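# Project report: wrist camera placement with two end effectors

Povilas Kuusk, group 4
April 29, 2022

## 1. Aim

The task was to compare a plain mechanical gripper with a fingered hand, using the same kind of small wrist camera on both. The main question was how much of the working area the camera can still see once the end effector is close to the floor or to a large part.

## 2. Equipment

The gripper is the older Belgate unit. It opens and closes on one command and has no force reading. The hand is driven by the Dakska controller, which takes a target position for each finger and a single speed limit. Both were logged with the Lovesik recorder at a fixed rate.

The first mounting bracket bent when the screws were tightened, so a thicker one was printed. All results below are from the second bracket.

## 3. Method

Each trial started from a saved pose. The operator moved the end effector to the target, closed it, raised it and returned to the start. A trial was counted as blocked if the target left the camera view for longer than one second before closing. Blocked trials were kept in the totals.

We ran 173 trials with the gripper and 147 with the hand. The hand total is lower due to a controller fault on the second day, which stopped the thumb channel until the cable was changed. Exposure was set by hand at the start of each session. Automatic exposure was tried first and gave large jumps in brightness when the view passed over glossy surfaces.

## 4. Results

The recorder stored roughly 3,000 stills. Of these, 1,149 were usable for marking target positions. The rest were blurred by motion or had the target hidden.

The gripper leaves a clear view to one side, and floor markings were easy to use for checking position. The main loss came from large objects near the lens, which stay out of focus at any setting we tried. Refocusing for them made the floor too soft to mark.

With the hand, the fingers themselves were easy to follow, but the contact side was often hidden during closing. Large parts close to the lens blocked the background in the same way as for the gripper. The Venckus script for finding edges also picked up reflections as edges, and these had to be removed manually. 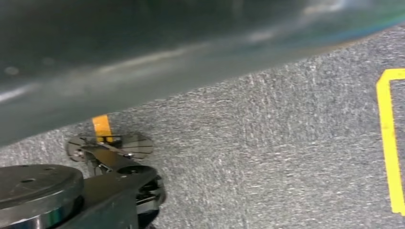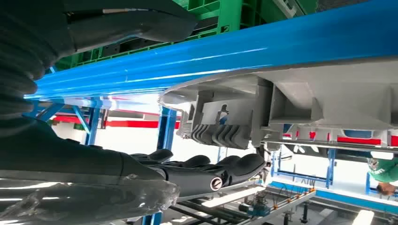 Fig. 1: gripper and floor tape, with a large blurred surface close to the lens. Fig. 2: black hand with the fingers pointing right, grey moulded part on the right.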